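Category: Robot Learning / Teleoperation / Full Text

3.2 Collecting the demonstrations

Before we get to the policy itself, we would like to spend a little time on how the demonstrations were made, as readers of our earlier report wrote to ask about this more than about anything else. We were glad they did! Every demonstration in the Skemlow set was given by remote control. The operator sits at a pair of small leader arms, moves them with both hands, and the two arms in the cell follow along. We tried guiding the arms directly by hand in the early days (it is a lovely way to get a feel for a task), but the operator's own hands kept getting into the camera views, and guiding two arms at once is tiring work.

The task family in this section is the handling of smartphones on a patterned mat. We are fond of it because it looks so easy. A phone is thin, smooth and flat, and a gripper that comes in a little too high closes on nothing at all, while one that comes in too low pushes into the mat. Our operators, led by Przemysław Borkowska, practiced for 50 episodes each before anything they did was kept. After that we recorded 1000 episodes and kept 900 of them, dropping those in which the connection lagged or the operator asked to start over.

We asked the operators to move at whatever pace felt natural to them, and to pause when they needed to think - a pause is easy to trim later, and a hurried grasp is hard to repair. The Akgül recorder stores joint positions, gripper openings and all camera views on one clock. Figure 4 gives two moments from the work. 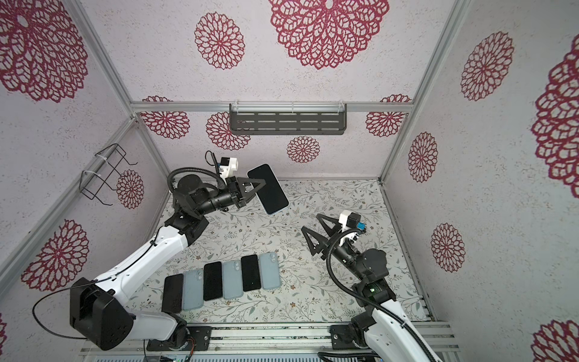
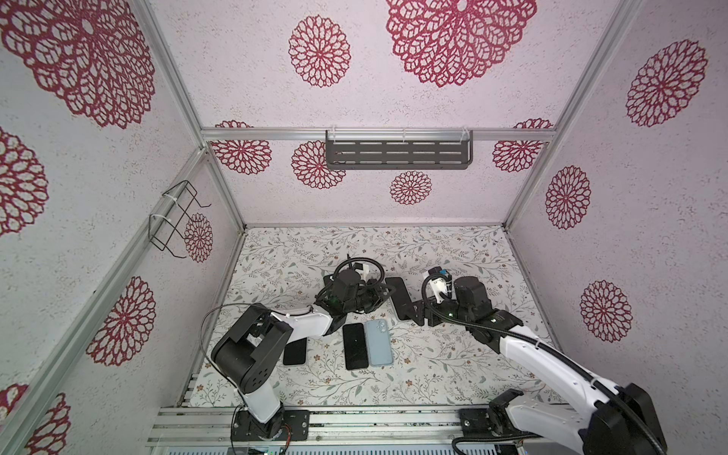
Figure 4. Two-arm phone handling in the work cell, with phones lying on the mat.

A question that came up often when we presented this work: does the person giving the demonstrations need to know how to program a robot?

Programming skill is not needed. An operator needs a steady pair of hands, a clear idea of the task and some practice at the leader arms - most of our newcomers were comfortable by the end of their first afternoon, and the software side was looked after by someone else.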